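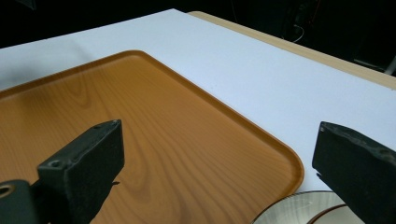
Tray with wood-grain print on a white table.

Review: Sanda Vaccine Carrier, after one season of outreach clinics
15 Jun 2021
By Nouhaila Morsy

The Sanda is a hard-sided passive vaccine carrier with a screw-down lid, four coolant pack slots and a removable inner basket for vials. We bought nine of them in April to replace a mixed set of older carriers, two of which no longer closed properly. They have since been used for walk-in vaccination sessions at sites with no refrigerator, where doses leave the main store in the morning and unused vials come back the same day.

Testing was done in two parts. The first was a bench test with a Tovix logger in the vial basket and a second logger fixed under the lid. Coolant packs were conditioned on the counter until liquid could be heard moving inside, then wiped and loaded. Room temperature was held at the setting we use in the store. The second part was ordinary field use, with one logger per carrier and readings taken at five-minute intervals.

On the bench, with the lid opened once an hour for ten seconds, the vial basket stayed between 2 and 8 degrees Celsius for 14 hours. The Amrani carrier we used before gave out well short of that under the same conditions. Salma Ezzat repeated the run with a different unit and a fresh set of packs and got the same result. With the lid left closed, the logger ran out of scheduled recording time before the basket left range, so we have no end point for that condition.
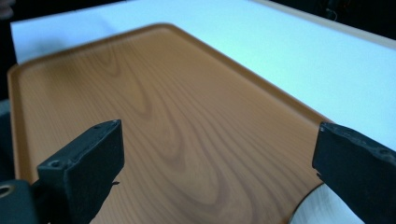

Cold Chain and Outreach Supply Team

Field results were less even. Across the season the loggers returned 3000 readings that could be matched to a signed session sheet. Of the readings outside range, nearly all were on the cold side and came in the first half hour after packing. The cause was packs loaded too early, while still frozen solid. The carrier holds cold well enough that a packing error takes longer to correct itself than it did in the Amrani. Anyone moving to the Sanda should retrain staff on conditioning before the first session. Freeze damage to a vaccine cannot be seen on a heat-sensitive vial label.

Lid and seal. The lid takes one and a half turns to close. The gasket sits in a groove and can be pulled out for cleaning, and it goes back only one way round. Two gaskets had flattened slightly by the end of the season with no measurable effect. The maker sells replacements in packs of five; single gaskets are not offered.

Basket. This is the weakest part. The dividers are spaced for one vial diameter, and smaller vials lean or fall through to the base. Ehab Morsy cut foam inserts for ours. They work, but they reduce capacity by one row and have to be dried separately after each session. A basket with adjustable dividers would fix this.

Carrying. The shoulder strap clips to molded lugs, and none has cracked. Fully loaded, the carrier is heavier than the Amrani, and staff who walk between sites notice. The strap pad slides. Said El Idrissi taped his in place.

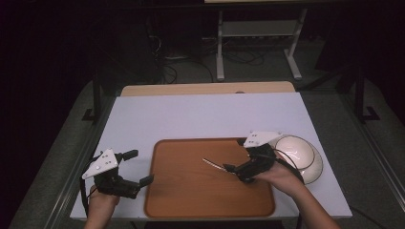
Reading time: 4 minutes

Cleaning. Interior walls are smooth with rounded corners. Diluted bleach left no marks. The drain plug is a useful addition, although its retaining cord is too short to let the plug hang clear of the opening.

Labels. The printed packing diagram on the lid is clear, but it shows the basket fitted without the foam pad that ships with it. The pad goes on top of the vials and is held by staff during a session while the main lid is off. New users left it in the box more than once.

Compared with the Meker, which Renato Dumlao's group uses, the Sanda is cheaper and holds range longer with frequent opening. The Meker has the better basket and a built-in logger pocket. With the Sanda, the logger has to be tied to the basket or it drifts against a coolant pack and reads low. We saw this in our first week and discarded those readings.

Recommended for sessions of a full working day with steady traffic. For short sessions with small vials, the Meker is the easier choice. We will keep all nine units in service and have asked the maker for a price on a revised basket.

Contact the supply desk, extension 1363 | Copyright 2021 | Back to top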